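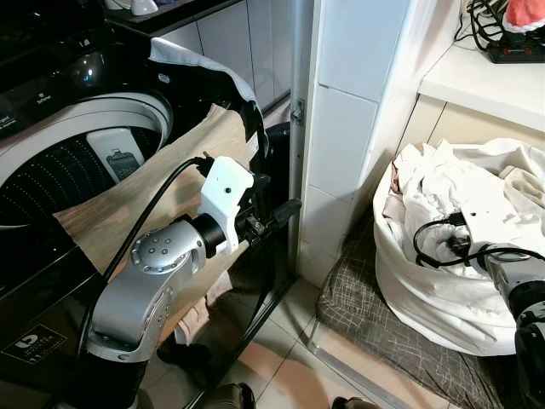 SOFTWARE NOTES / PERCEPTION AND PLANNING

Two arms, one planner: the laundry task after the June release

In the last newsletter we promised to write more about the laundry work in the Parnulport apartment. The task sounds small. The left arm works at the top-loading washer, the right arm works in the bag of clothes, and the software must decide at every moment which arm is allowed to move where.

Until the spring we ran one planner for each arm. Each planner knew its own arm very well and treated the other as an obstacle that never moves. The result was a lot of waiting. One arm stopped, the other also stopped, and the operator had to press continue. With Himura, our new planning layer, both arms are in the same problem and share one clock. The plan is computed again every 800 milliseconds, and between two plans the controller follows the last good one.

Perception gave us more trouble than planning. The washer is glossy and black, and the depth values on such a surface are not to be trusted. A dark garment lying on a dark machine is worse still: our old segmentation model joined the two and proposed grasps on the machine itself. The white clothes in the white bag have the same problem in the other direction. Panagiotou, the labeling tool we use in the Prindau office, now lets the annotator draw the border of a cloth over several frames at once. We trained the new model with 797 clips prepared in this way. It finds the edge of a garment much better, but for folded sleeves it is still weak.

We also changed how the cables on the arms are modeled. Before, they did not exist for the planner. Now each cable is a soft volume that hangs from the gripper mount, and a path through this volume costs more. This makes some motions slower, and we accept it for now.

For those who update their own setup: the configuration file has 14 new fields, and most of them can stay at the default value. Please check the field for the height of the drum rim, as it must be measured again for every machine. Old recordings can be replayed with Himura after conversion, and the script is in the tools folder.

In the next issue we will write about the replay viewer.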